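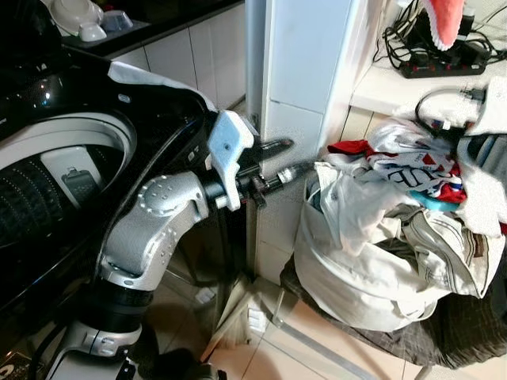 The Door That Would Not Close

The front door of our house in Dinusstead has four hinges. Most doors have three. The fourth was added by a man who owned the house before us, and for two years I believed he was a careful person who wanted a strong door. Now I know that he was a desperate one.

We bought the house in February, when the ground was hard and everything fitted. The agent opened and closed the front door several times while she talked about the neighbourhood, and it made a good sound, like the door of an old car. I remember that I noticed the sound. I did not notice the marks on the frame, where someone had planed the wood, painted it, planed it again and painted it again in a slightly different white.

By summer the door touched the frame at the top corner. It was a small thing. One had to push with the shoulder, and guests learned to do this, and the boy who brings the newspapers learned to leave them on the step. My wife's mother, who is a small woman, stayed on the porch for 15 minutes one afternoon while I was vacuuming upstairs. She told the story at two birthdays.

I come from a country where people live in apartments, and the door of an apartment is made of steel and belongs, in a spiritual sense, to the building. If it does not close, you call someone. Here I was the someone. I went to the hardware store and bought a plane, which I had never held before, and a book with drawings. The book said to mark the high spot with a pencil, take the door off its hinges, lay it across two sawhorses and remove a little wood at a time. It did not mention how heavy a solid door is, or that when you take off a front door you have no front door. I worked on it until nine in the evening with moths flying into the hall.

After this the door closed beautifully. In November there was a gap at the top corner as wide as my finger, and the heating bill arrived.

I put foam tape in the gap. In spring the foam was squeezed flat and the door was stuck again, so I took away the foam. Then it was stuck without the foam. I would like to say that at this moment I understood I was fighting something bigger than a door, but I bought a better plane.

It was Ewan Lindsay who stopped me. Ewan lives across the street in the same model of house, only reversed, so that visiting him is like walking into a mirror. He worked 19 years for a company called Fillgate, which repaired foundations in our part of the valley until the owner retired. He watched me carry the door out to the sawhorses for the third time, finished his tea, and came over.

"You've got a good door there," he said. "What's left of it."

He did not look at the door any more after that. He put a marble on the hall floor and it rolled, not very fast, to the living room. He ran his hand along the wall above the frame, where there is a crack I had filled and painted, and asked how many times I had filled it. He went outside and stood for a long time at the corner where the downspout comes down beside the porch. The downspout ended at the wall. Once it had an extension, you could see the screw holes, but at some point it was removed, maybe because it was in the way of the mower.

The soil here is clay. I had read this word in the inspection report and it meant nothing to me, the same as "typical for age of home," which was written on almost every page. Ewan explained it with his hands. Clay drinks, and swells, and lifts what is on top of it. Then it dries and shrinks, and what is on top of it goes down, though never to exactly the same place. All the water from half of my roof was going into the ground at one corner of the porch. Every spring the corner went up. Every dry August it came down. The door frame, which was a rectangle when it was built, was some other shape for most of the year, and I had been cutting the door to follow it.

I asked what it would cost to fix the foundation, and I prepared my face for the answer.

"Start with the pipe," he said.

The pipe cost 84 dollars, with the elbow and the splash block and a box of screws of which I used six. I put it on in an hour. It carries the water out past the flower bed to where the yard begins to slope, and it is ugly, and the mower has to go around it. Jean Leckie, who sold it to me at the counter at Mackay and has probably sold one to every house on our street, told me to wait one full year before touching the door. She was quite strict about it. People fix the drainage and in a week they are back in the store for shims, she said, and the ground hasn't even had time to hear the news.

So we waited. This was harder for me than the planing. I had by then a real collection of tools, and a door that needed them. I oiled the hinges. I built a shelf. My wife hung a calendar in the hall and we made a mark for each morning: a circle if the door opened easily, a cross if it needed the shoulder. There were a lot of crosses in the first months, and a long row of them in April when the snow melted. After that they began to come further apart.

During this year I became a person who looks at doors. I can't go into somebody's house now without seeing the line of light around the frame. At my dentist's office there is a closet door that has been cut at the bottom on a slant, like a skirt, and I thought about it during the whole filling. I talked with Pejman Heydari, who hangs doors for a living in town, and he told me that in old houses he is called for the door and stays for the gutter. In his opinion the plane is the most dangerous tool sold to homeowners, worse than the saw, because with the saw at least you know you have cut something. He also said the fourth hinge had done no harm and no good. The wood behind it was so full of old screw holes that he could push a toothpick into it.

I wanted to know about the man with the four hinges. The neighbour on the other side, Eluned Lewis, has lived on the street the longest and remembers him well. He was a schoolteacher, very polite. She said that each autumn he took the door out on the lawn, and the children used to stop on their way home to watch. She had thought it was something he enjoyed. He sold the house in the end to be closer to his daughter, and he left behind in the basement a coffee can full of brass shims, every one cut by hand, that I had taken for scrap and very nearly thrown out. I keep it on the shelf now.

When the year was over, Ewan came with the marble. It still rolled to the living room. He says it always will, and the floor of a house of this age is allowed an opinion. But the crack above the frame had not opened, and when we held a level on the hinge side, it gave nearly the same reading he had written on the wall in pencil the summer before. He said I could do the door now.

There was not enough door left to do. Between the schoolteacher and me we had removed so much from the top and the latch side that no strip of foam would cover it. Pejman glued a strip of fir along the top edge and another down the side, and planed them – he did it, I was asked to hold the other end. Then it was painted, all of it, in one white. He took off the fourth hinge and filled the holes, and if you stand in the hall in the morning you can see where it was. We talked about covering it with a longer plate and so far have not.

The door closes with two fingers. My wife's mother closes it with one, and makes sure that I am looking. Last week we had three days of rain, the heavy kind that comes sideways off the hills, and I went out in my slippers to see if the water was reaching the slope. It was. Ewan was in front of his own house in a raincoat, looking at his pipe.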